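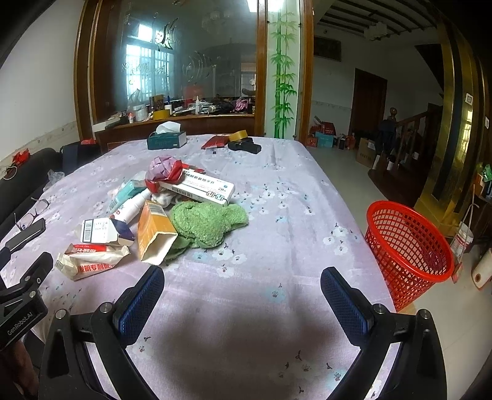

Medicine box marked 20片, with a paper bundle tied in red ribbon.

Skendside Medicine Cupboard Survey: README

Contents of this release
households.csv – one row per household
items.csv – one row per medicine, supplement or first aid item
labels.csv – label text as transcribed, one row per line of text
storage_codes.csv – lookup for where things are kept
questionnaire.txt – the interview questions, in the order they were asked
changes.txt – corrections made after the first release

Summary
The survey records what people in Skendside keep at home to treat minor illness, where they keep it, and what language the packaging is in. It covers 200 households. It was set up after the pharmacy at Mulcahy noticed how often people asked for help reading a box that a relative had posted or carried over from another country. The data is meant for pharmacists, health educators and anyone writing plain-language labels or take-back notices.

The files hold text and codes only.

How the data was collected
Households were recruited through the pharmacy counter, the library noticeboard and the Stukow market. One adult in each household answered for everyone who lived there. Interviews were done at the kitchen table where possible, with the items brought out and laid down so the label could be read directly. People were asked to bring everything, including whatever was in handbags, glove boxes and bedside drawers. Most forgot the car and had to go back out.

Ngọc Hà and Tainá Barros did the interviews. Edileuza Macedo transcribed the labels and Jailson Rocha built the files. Melina Tsakiris wrote the questionnaire and maintains this release.

Prescription items were recorded by broad class only. The patient name, prescriber and dispensing number were never written down.

households.csv
household_id: an arbitrary code with no link to address or order of interview.
adults, children: banded. Large households are grouped in the top band.
languages_read: any language that at least one adult reads comfortably, separated by semicolons.
main_store: the place where most items are kept. See storage_codes.csv.
locked: yes, no, or high shelf. We kept "high shelf" as its own answer because so many people gave it.
last_cleanout: the respondent's own estimate. Values are this year, last year, longer, never, and unsure.

items.csv
item_id and household_id.
category: pain and fever, cold and flu, stomach, skin, allergy, traditional preparation, vitamin or supplement, dressing, other.
form: tablet, capsule, liquid, powder, cream, patch, loose herb, other.
pack_size_text: the pack size exactly as printed, including the unit. A box marked 24片 is entered with the character kept, and the English unit goes in pack_unit_en. The usual values there are tablets, capsules, sachets and mL.
expiry_status: in date, expired, missing, unreadable.
source: bought locally, bought overseas, posted by family, given by a neighbour, left by a previous tenant, not known.
in_original_box: yes or no. Blister strips held together with a rubber band are a no, even if the box was found later in another room.
use_known: whether the respondent could say what the item was for before looking at the label.

labels.csv
Each line of label text is entered in its original script, followed by an English gloss where we could make one. Traditional and simplified characters are kept as printed. Vietnamese and Portuguese diacritics are kept too. The file is UTF-8, and older spreadsheet programs will garble it unless you choose the encoding on import.

The gloss is there to help with searching. It has not been checked by a certified translator and should never be used to decide on a dose.

Coding notes
Four storage codes cover nearly all households: kitchen, bathroom, bedroom and laundry. Everything else is coded other, with a free-text note. A biscuit tin on top of the fridge is kitchen. A toiletries bag that moves between rooms is coded to wherever it was on the day.

Menthol balms gave us the most trouble. They were first split between skin and cold and flu depending on what the household used them for, which made the category column useless for comparing homes. They are now all under skin, and the stated use is in the notes.

Vitamins sold as lollies for children are coded as supplements. Throat lozenges with an active ingredient are cold and flu, and plain ones were left out.

Known problems
Recruitment through a pharmacy favours people who already visit one. Renters are under-represented, and so are people living alone.

The interviews ran through winter, so cold and flu items are probably higher than they would be in December.

Respondents sometimes threw things away between booking and interview. Tainá began asking about this partway through, and the answers are in the notes column where we have them. Earlier rows have no such answer, and a blank should be read as not asked.

Roughly 300 label lines have no gloss. Most are batch text or worn print. A smaller group are from traditional preparations where two readers disagreed on the English name, and we left those blank.

Four households withdrew after the first release. Their rows have been removed from every file and their codes will not be reused.

Privacy
Street, suburb and age were removed before the files left the project. Small combinations of languages have been merged where they might point to one family. Please don't try to identify anyone, and don't join the files to other local data at household level.

Licence and use
Free to use for research, teaching and public health work, with attribution to the Skendside Medicine Cupboard Survey. Commercial reuse needs written permission. The Cesport template we used for the questionnaire has its own terms, which are copied at the end of questionnaire.txt.

Corrections
Send corrections to Melina Tsakiris through the Mulcahy pharmacy counter or the project inbox. Quote the item_id and the column name. If the problem is a gloss, include your suggested wording and say which language you are reading from.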